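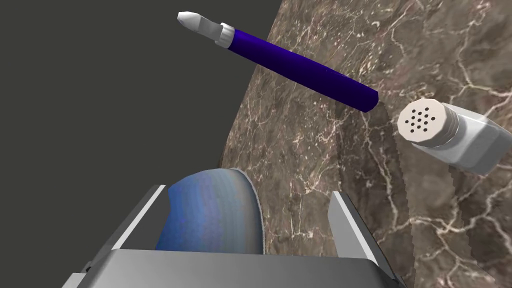 So my suitcase didn't make it home from my July trip, and with it went every single lip product I own. I know, I know, who puts all of them in the checked bag? Me, apparently. The airline paid up in the end (after I filled out the same form on two different websites), and once I stopped sulking I realized I had a rare chance to start my makeup bag over from zero. I've been writing about beauty for long enough that my drawers are a disgrace, so a clean slate felt kind of exciting!

My one rule was that I wouldn't rebuy anything I'd had before. That ruled out a lot of old favorites, and it sent me down a very long hole of small brands I'd only ever seen in other people's hauls. The first one I ordered from was Clukora, because three of you had written to me about their tinted balms and I kept promising to try them. They come in 14 shades and I bought 2, Fig and Brick. Fig is the one I keep reaching for. It goes on like a regular balm, a little slippery at first, and then it settles into this soft berry stain that makes me look like I slept. Brick is pretty too but much warmer than it looked on my phone, so if you're fair with pink undertones like me, maybe get a friend to swatch it first.

They cost $18 each, and I think that's fair for how long they last. I put Fig on before a family lunch, ate an embarrassing amount of corn on the cob, and still had color when I got home.

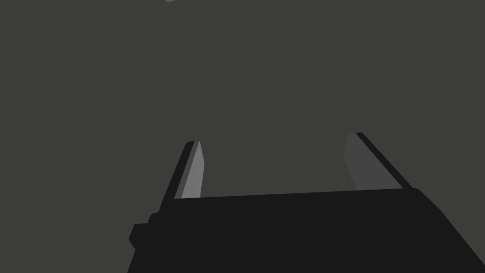
Then there's Valdovinos, and I have mixed feelings. Their lip oil has been all over my feed this summer and the packaging is gorgeous, with a heavy cap that clicks shut. The oil itself is nice! It's shiny without being gluey, and my hair only got stuck in it once. But the scent is a strong vanilla that hangs around for an hour, and I get headaches from that kind of thing, so I've been saving it for short errands. My sister has already asked if she can have it and I think I'm going to cave.

What surprised me most was the Musis pencil. I don't even like lip liner! I always feel like I've drawn a mouth on top of my mouth. This one is soft enough to smudge out with a finger, so I fill in my whole lip with it, press a bit of Fig over the middle, and go. It does need sharpening a lot - I'm down to a stub already - and the cap cracked in my purse the first week. I'd still buy it again.

I mentioned all this over on Instagram, where we just passed 800 of you (hello, new people!), and asked what else I should put in the new bag. The messages were great, even if you can't agree on anything. Half of you want me in a proper red and the rest say to stay far away from matte liquids until the weather cools off.
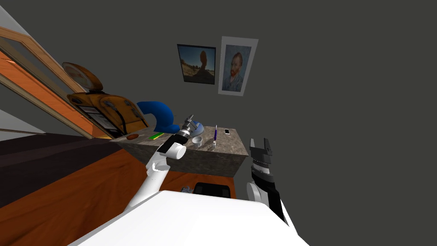 Jeanine Claeys wrote that I should skip the liquids completely and get a plain red balm, then blot it and layer it until it's as bright as I want. She has been doing it that way for years, and she says it fades evenly, so you don't end up with that ring around the edge by dinner. She also told me to quit licking my lips when I talk, which, fair.

I tried her trick with Brick over the weekend, three layers with a tissue in between, and I liked it so much better than one thick coat. It's still a warm color on me, but blotted down it looks like something I'd picked on purpose.

Next up is the bag itself. I've been carrying everything around in a sandwich bag, and I've got my eye on a little zip pouch from Jitport in either olive or mustard. It has a slim pocket on the inside for pencils and it's small enough to go in my carry-on, where my lipsticks will be traveling from now on. If you have one, write back and tell me how the lining holds up to spills. I'm leaning mustard.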